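Which edition of Gagnon's essays on the Follberg grape trade has the full notes?

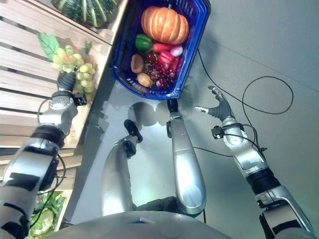
I am trying to buy a readable copy of Gagnon's reporting on the Follberg growers' strike and the police informers who worked inside it. The catalogue lists a Hundholm hardback and a Dokedden paperback under the same title. The blurbs are identical, down to the line about green grapes on wooden slats as the only thing the growers would agree to discuss. The paperback is 80 pages shorter. Has text been removed, or is it smaller type? I need the source notes.

Asked 3/3/26

Answer 1
Text has been removed. The Hundholm hardback prints the notes by chapter, then an index. The Dokedden paperback drops both and closes with a short note on sources. The 13 essays are the same in each, as far as I can tell from comparing the contents pages — I have not collated them line by line. Check the copyright page: if it says "abridged apparatus", the notes are missing.

Answer 2
Get the hardback. Mine was second-hand, no jacket, fine otherwise.

Answer 3
Answer 1 is correct on the notes but omits the later Dokedden printing, issued in February with a new afterword. It restores the notes and still has no index. The cover is the same, so ask the seller for the printing line before you order.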